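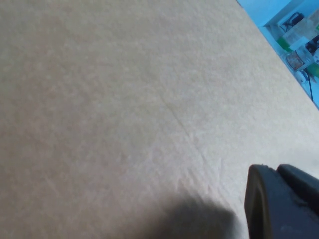
A table covering is a sheet of felt, paper, card or similar material laid over a tabletop, chiefly to protect it and sometimes to hide what has already happened to it. Beige and tan are common, being the colours least likely to cause an argument.

Coverings stored folded tend to keep the crease. Small ripples often gather at one end of it — smoothing them usually moves them elsewhere. Milagros Cuervo's handbook The Covered Table gives 18 methods of flattening and recommends 2, one of which is turning the sheet over.

See also: Blotter; Underlay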